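# Does "Free Shipping" Mean Nobody Pays?

By Anas Soliman, January 2018

You have seen the words on a web page: FREE SHIPPING! They are usually big and often green. I don't trust big green words very much, so let's check these.

## Follow one box

Say you order a puzzle from a toy store called Brerer. The puzzle sits in a warehouse in Schouten. You live in Kumen, a long drive away.

A worker takes the puzzle off a shelf and packs it. Another worker loads it on a truck. A driver takes the truck to a sorting building, where your box goes down a belt with lots of other boxes. Then a smaller van carries it to your street.

Now ask who was working for free. Was it the packer? The driver? Did the gas station fill up the truck and say "no charge"? Of course not. All of them got paid, so the money came from somewhere.

## Where the money hides

Look at the price of the puzzle. Maybe Brerer could sell it for less if you picked it up yourself. The store may have added part of the truck's cost to the price tag. You still pay for the ride. You just can't see it on the bill.

Some stores do it another way. They say shipping is free if you spend 75 dollars. Your cart has 70 dollars of stuff in it, so you add a pair of socks. Did you need socks? Maybe you did. The store is pretty happy either way.

And sometimes the store really does pay for the truck and makes less money on your order. It might do that to get new customers. When a company is being this nice, I like to ask how long it plans to keep it up. 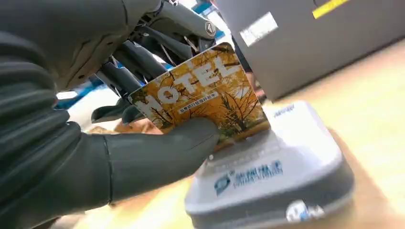
## What about "fast"?

A delivery company named Wetusier has an ad that says "2-day delivery." Sounds simple. But when do the two days start? Is it when you click the button, or when the box gets on the truck? If packing takes two days, then you wait 4 days in all, and Wetusier can still say it kept its promise. Read the small print, or get a grown-up with good glasses to read it to you.

Fast trips can cost more, too. A truck that waits until it is full can share its gas money among many boxes. A truck that has to leave right now may go half empty, and each box on it has to cover a bigger share.

## Try it yourself

Pick one thing your family might buy. Find the price at a store near you, then the price online with "free" shipping. Write both down. Are they the same? If the online one is cheaper, don't stop there. Check whether it's the same size, and see what it costs to send it back.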